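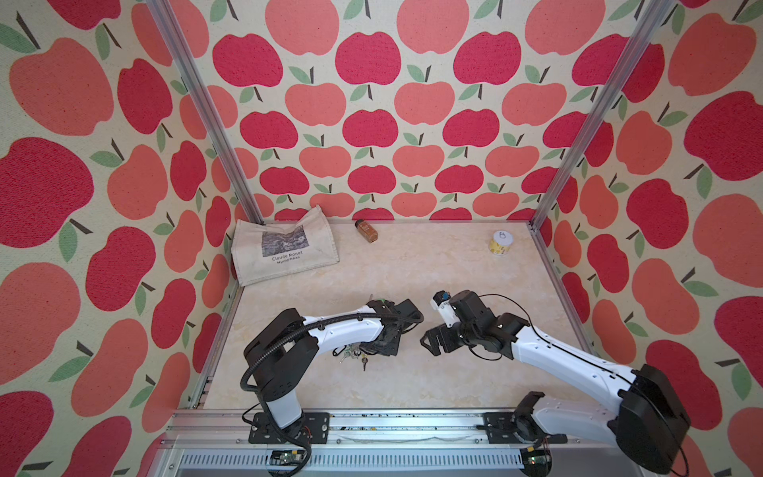

Nillwood Vitamin D3 Softgels
Reading time: 1 minute

Vitamin D helps the body absorb calcium and supports normal muscle function. Few foods contain much of it, and people who spend most of the day indoors may get little from sunlight. Nillwood D3 comes in small softgels that are easy to swallow.

Each softgel provides 600 IU of vitamin D3 in olive oil. The shell is made from gelatin, glycerin and water. There is no added sugar, color or flavoring.

Sizes: bottle of 100, or refill pouch of 84.

Adults take one softgel a day with a meal that contains some fat. Do not take more than the label says. If you are pregnant, have kidney disease or take prescription medicine, talk to your doctor before you start. Keep the bottle closed, out of direct sun and away from children.

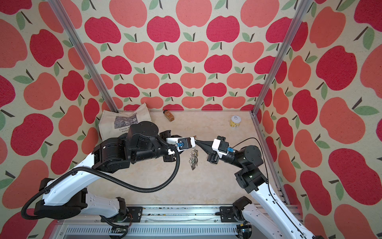 Can I take it with a multivitamin?
Check the multivitamin label first. Many already contain vitamin D, and the amounts add up. A pharmacist can look at both labels with you.

Orders placed before noon leave our Clarndale warehouse the same day. Unopened bottles can be returned within 10 days of delivery.

Product text by Jonalyn Samonte, checked by Nigel Sedgwick.

Last updated: February
Contact us | Copyright Nillwood | Back to top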